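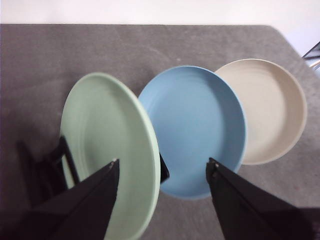 Care of Lightweight Colored Plates

Residents of Merdale House are asked to follow the guidance below when using the shared dinnerware. It applies to the plates in pale colors, including the green and the blue, and to any similar plates brought from home.

Washing

Wash plates by hand in warm water with a soft sponge. Scouring pads dull a matte finish and should not be used. Pay attention to the raised rim and to the fine rings in the shallow center, where sauce tends to settle. Oily residue may need a second wash.

Stains

Tomato and turmeric should be rinsed off promptly. For marks that remain, spread a paste of baking soda and water over the area, leave it for 12 minutes, and rinse.

Drying and storage

Dry each plate fully before stacking — both faces and the underside of the rim. Stacks should not exceed eight plates. Do not place plates in the oven or on a warm stovetop. The microwave may be used only if the base is marked as suitable.

Worn or cracked plates should be handed to Yamuna Ramasamy at the Brendine desk. Replacements are issued in February.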